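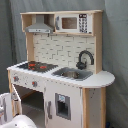 Last modified: 2020-12-24

Figure 1. The play kitchen used in the open-day demonstration, with the oven open. The burners and the microwave keypad are printed graphics.

4.2 What visitors were shown

We attended the Ultside open day in March as ordinary guests. The main attraction was Arthur, a kitchen robot running the Undis control software, and the task was set in a child-sized play kitchen (Figure 1). The host, Nii Lamptey, told visitors that Arthur "can work in any kitchen." We think that claim deserves more care than it got on the day.

Much of what makes a kitchen hard is missing from this one. The burners glow red at all times, as they are part of the print. The keypad on the microwave has no buttons to push, and the ice and water dispenser is a picture on a white door. What is left for a robot to do is mostly a matter of doors, knobs and the metal basin in the sink. Those are fair test items – the open oven door takes up space in front of the cooktop and has to be planned for – but they are a small part of the job the audience was asked to imagine.

Lamptey reported a success rate of 90 percent over 314 trials. When Cadi Owen asked how a failed trial was defined, she was told that runs stopped by the operator had been left out of the count. We asked for the logs and received 12 of them, all successful. On a set that small, and chosen by the presenters, we can say nothing useful about the rate.

Ditte Brynjólfsdóttir, reading an earlier draft, objected that an open day is a show and should be judged as one. We agree up to a point. The same figure appears without comment in the Flotano brochure handed out at the door, though, and buyers will read it there. Section 4.3 compares it with our own runs.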